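Subject: Re: [wallpaper-list] Seams, matching and the Hurard papers

Hello everyone,

I have been grinning at my inbox all week. I asked one small question about hanging a forest pattern and got back enough advice to paper a church! Thank you, all of you, and especially the two people who wrote to me off-list about drop repeats. I finally get them.

First, the good news from Grundanard. The long passage at Hurard House is open again, and they let me stand in there for most of a morning with my nose an inch from the wall. The oldest sheets are dated 1797 in pencil on the back, in a lovely cramped hand, and you can see where the printer's blocks overlapped and left a darker line down one side of every stem. The green has gone almost brown near the window, but behind a door frame it is still as bright as a pea. I nearly hugged the guide.

What surprised me is how much the old forest designs have in common with the ones being sold now. Bare trunks go up the whole height of the drop, something small and round is scattered in the gaps, and the leaves are turned this way and that so your eye doesn't catch the repeat. The winter ones are my favorites by a mile. Pink sounds wrong for snow until you see it next to gray-blue, and then you wonder why anyone ever used white.

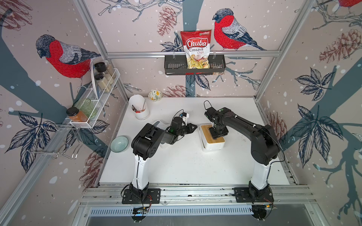 Pine cones and snow dots on pale pink.

Now, matching. I hung the first 11 drops in my back hall with the Hureo paper, which has a half-drop repeat, and I wasted far less than I feared. The trick (thank you, whoever posted it in March) is to cut from two rolls side by side, odd drops from one and even drops from the other. I also numbered the back of each drop at the top with a soft pencil and put a little arrow for up. With trees you would think up is obvious. At ten at night on a ladder it is less so.

The paste was Saragih, mixed a bit thicker than the packet says, and I gave every drop a good long soak, folded over on itself. No bubbles so far! I did get paste on the face of the paper at two seams, and I blotted it straight away with plain tissues - press, lift, fresh tissue, press again. No rubbing, or the ink goes shiny.

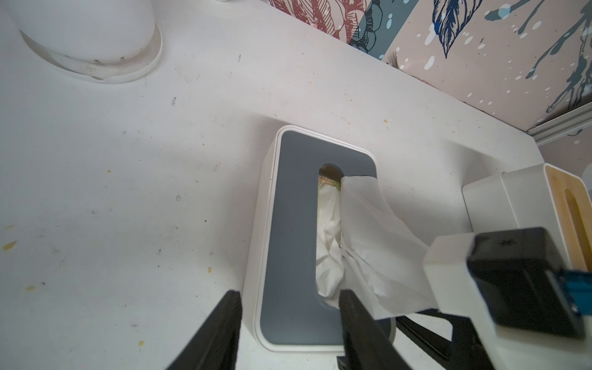
Yatziri Zavala wrote:
> I would be careful with seams on the darker papers. A white line
> shows up every time the heating comes on and the paper shrinks a
> little. I paint a narrow stripe on the bare wall behind each seam,
> close to the background color, and let it dry overnight. It took me
> one evening for a whole bedroom, and it has been up for years now.
> Does anybody know if they did this at Hurard?

Yatziri, what a good idea, and I am stealing it for the stairs! I did ask at Hurard. The guide said their seams overlap, with the trimmed edge facing away from the window so the light doesn't catch it. I went back and looked, and sure enough, all 20 seams on the long wall go the same way. There is a small loose corner near the floor where you can see the earlier stripe underneath.

Two things I still need help with. How do you carry a tall trunk around an outside corner that isn't plumb? Mine leans quite a bit by the time it gets to the ceiling. And has anyone found a match for Hureo batch 157? I am one roll short for the alcove and would happily swap a full roll of the plain gray for it.

I can scan my Hurard notes for anyone who wants them, pencil smudges and all. Just write to me off-list.

Happy hanging,
Your friend with paste in her hair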